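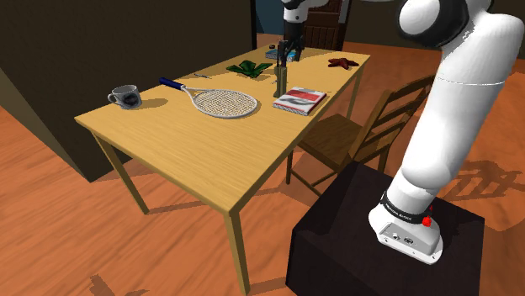

Call for participants: racket stringing and grip wear study, club players

Stoven Racket Sports Centre is recruiting adult club players for a study of string tension loss and grip wear in rackets used for ordinary league and social play. The study is run by the centre's stringing workshop together with Shao Materials Testing, which is carrying out the laboratory measurements. Applications are open from 9 Sep 2020 and will close when all places are filled.

Background

Published figures for tension loss come mostly from rackets held in a clamp and struck by a machine at a fixed speed. Club rackets are treated differently. They are left in car boots, played with twice a week in summer and hardly at all in winter, and restrung when a string breaks. The workshop has kept stringing cards for its regular customers for several years, but the cards record only the tension requested at the time of stringing and the date. They do not show how the racket was used in between.

The study will follow a group of players through one indoor season and measure their rackets at set intervals. The results will be used to revise the restringing advice given at the workshop counter.

Who can take part

We are looking for 28 players. You should:

be aged 18 or over
play at least once a week, indoors or outdoors
play with the same racket for most of your matches
be able to bring the racket to the workshop for each measurement
be willing to keep a short playing record

Players of any standard may apply. We would particularly like to hear from those who play doubles only, as they are poorly covered by our existing cards. Left-handed players are also welcome in greater numbers than they usually come forward.

You cannot take part if you are paid to coach, if your racket has a cracked or repaired frame, or if you use natural gut strings. Gut behaves differently in damp halls and would need a separate group.
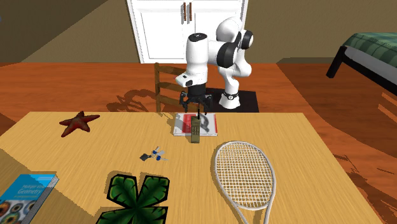
What is involved

At your first visit the workshop will weigh your racket, find its balance point and record the head size and string pattern. The old strings will be cut out and replaced with a synthetic multifilament supplied by the study. All rackets will be strung on the same machine, an Odis constant-pull model, which is calibrated at the start of each working day. You may choose your own tension within the range printed on the racket. Once chosen, it cannot be changed until the study ends.

A new replacement grip will be fitted at the same visit. You may add an overgrip, but please tell us when you change it and keep the old one in the bag provided.

You will then return for a measurement visit once a month. Each visit takes 25 minutes. String bed stiffness is measured at the centre and at two points near the throat, and the surface of the grip is checked for wear and hardening. The racket is not left with us overnight. The last visit is in March.

Between visits you will fill in a playing record. It asks for the date, the length of the session, the court surface, the type of ball and where the racket was kept afterwards. It can be completed on paper or by email – whichever you choose, please keep to the same method throughout.

If a string breaks, stop using the racket and bring it in. We will restring it without charge and treat it as a new entry. Please do not have it restrung elsewhere, as the rest of your readings could not then be used.

What you receive

Participants are not paid a fee. The first stringing, any restringing needed during the study and the replacement grip are free of charge. Those who attend every measurement visit will receive a final restring at the end, with a string of their choice from the workshop's standard list, and a copy of the readings for their own racket. Travel costs are not covered.

Risks and liability

Cutting out and replacing strings puts an uneven load on the frame for a short time. The risk to a sound racket is low, and each frame will be inspected under a lamp before work starts. If a frame fails on the machine, the centre will contribute up to £300 towards a replacement of the same or nearest current model. Frames that fail in play are not covered.

Personal information

We will hold your name, contact details and playing record. Shao Materials Testing will receive the readings under a racket number only. Contact details are deleted once the final restring has been collected. You may withdraw at any time and need not give a reason, but readings already taken will be kept under the racket number unless you ask for them to be removed.

How to apply

Ask at the workshop counter for an application form, or write to the Stringing Study, Stoven Racket Sports Centre, Dikenetti Road, quoting reference 1844. Please state:

your name, age and a daytime contact
the make and model of your racket, and its age if known
when it was last strung, and at what tension
how often you play, and whether mainly singles or doubles

Places are offered in order of application within each group, so that singles and doubles players are evenly represented. Unsuccessful applicants will be placed on a reserve list and may be contacted if a participant withdraws before the second measurement visit.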